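Do three open bins on a table really work for sorting odd-shaped packages?

Grarnden Community Help > Home and Storage > Sorting

dryshelf

I keep reading that the cure for a messy supply shelf is to put a row of open plastic bins on a table and sort straight into them. Everyone who recommends it seems to own nothing but square boxes. I don't. My pile is small cartons, wood offcuts, a few tall thin packages, and some things that come to a point and fall over if you look at them. I moved into a place in Pumville in January and the pile has been on the floor of the back room ever since.

So I gave in and tried it. White table against the wall, a shallow yellow bin on the left, a blue one in the middle, and a tall yellow one on the right. The idea, as I understood it from the guide on this site, is that the color tells you what goes where and you never have to think again. Well, I have two yellow ones, so I'm thinking all the time. The little carton with the heart on it went in the left tray and the two pointed cones went in the blue, and I couldn't tell you why except that the blue was nearest when I had them in my hand.

What I'd like to know before I spend any more money:

Is there any real gain from color, or is it just nice to look at?

Should tall things go in a tall bin even if it means you can't see them?

How do you stop pointed or narrow things from tipping over and taking the rest with them?

I've seen the Jitel sets with the clip-in dividers. I am not convinced that a divider fixes anything that a smaller pile wouldn't fix for free. If you've used them for more than a weekend I'd be glad to hear about it, good or bad. Please don't tell me to buy a label maker.
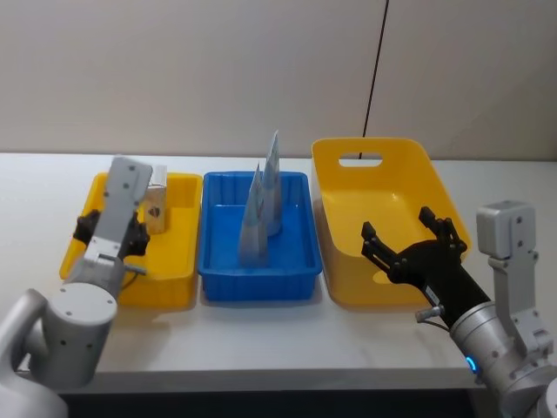 Replies

grayporch

Color does nothing for you until you decide what it means, and most people never decide. They buy three colors, fill them by whatever is closest, and then claim the system failed them. You more or less said so yourself.

I'd go by how often you reach for a thing. Middle bin is for what you use every day. Left is for what you use now and then. Right is what you'd be annoyed to lose but don't touch. Once you do that the two yellows stop being a problem, because position is doing the work and the color is along for the ride. I ran mine with one color for 2 years and had no more trouble than I have now with the mix.

I'm less sure about sorting by material, which the guide makes a big deal of. Wood with wood, cartons with cartons – fine, it looks neat. But if I need one block and one carton for the same job I now have to go to two bins for it. I tried that for a month and went back.

Where material does matter is weight. Wood blocks are heavy and hard-cornered and a light carton under them gets crushed. I'd keep wood in its own shallow bin and stand the taller pieces at the back, where they can stick up over the rim without getting in your way. If you have writing or a paper label on one end, put that end up. Leave the short ones in front.

Two more things. A shallow bin with a thick rolled rim is easier to lift when it has wood in it than one with a thin edge, and I don't care what it costs. And don't push the row hard against the wall. Leave yourself enough space to get your fingers behind the bin, or you'll drag it forward every time and end up with the whole row crooked.

I can't speak for the Jitel dividers. A neighbor had the set and the clips popped out whenever the bin was carried, but that was one set and it may have been an old one.

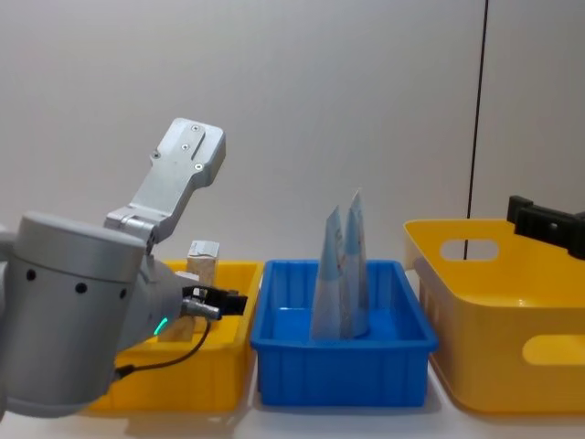

Can wood blocks and cartons share one bin if there's no room for a fourth?

They can, as long as the blocks go in first and lie flat on the floor of the bin, and nothing made of wood ever goes on top of a carton.

I'd still rather get rid of some blocks than mix them. How many offcuts does one person need?

tapeandstring

just use shoe boxes. they're free and you can write on them

47 people will tell you bins are better and all of them bought bins

secondbasket

The shoe box answer isn't wrong, but it skips the part about tall things, so I'll take that one.

I doubted the open-bin idea too and I still doubt about half of it. What changed my mind on the tall stuff was giving up on the tall bin. A deep bin hides whatever is in it. You put a narrow package in there, it slides down against the side, and the next time you see it is when you tip the whole thing out. A package standing in a lower bin with its top showing above the edge is a package you can find. It looks untidy. I got used to that quicker than I expected.

So my blue bin – mine is also blue, we must all shop at the same place – holds the upright things only. Slim boxes, the leaf-print sort of carton, anything that has a definite top and bottom. I lower them in one at a time, straight down, and set each one against something that's already standing. The trick is that the first one needs a wall of the bin to lean on. If you start in the middle you'll be picking them up all afternoon.

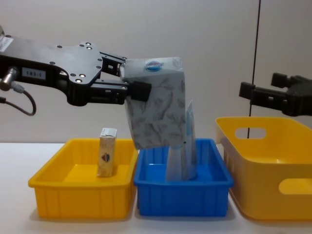 Bigger cartons should go in before the slim ones for the same reason, and if you hold one over the bin and it clearly won't fit beside what's there, stop and take something out. People jam them. Then the side of the carton bows and it never stands straight again.

As for the cones, I have no good answer and I'd be suspicious of anyone who says they do. Point up is the only way that makes sense to me, since the wide end is the only part that can stand. Two next to each other hold up better than one alone. If you get to 5 or so, give them their own bin, because they waste so much space at the top that nothing else will sit well with them.

On dividers: I bought a set at El Idrissi, used them for 10 weeks, and they're in a drawer now. They were good for small cartons all of one size. For a mixed pile they made pockets that were too wide for the slim packages and too narrow for everything else. If you can return them, try them. If the store won't take them back, I'd pass.

I also disagree with grayporch about the gap behind the bins. On my table anything that falls in there is gone until spring. But my table is narrower than most, so maybe it's that.

dryshelf

Thanks, this is more use than the guide was. I'm going to try position instead of color for a month, and move the tall things out of the tall bin, which leaves me with a tall yellow bin and no idea what it's for. Blankets, maybe. I'm still not sold on leaving things sticking up over the rim, but I'll put up with it for now and see if it bothers me.

No dividers. Shoe boxes for the screws.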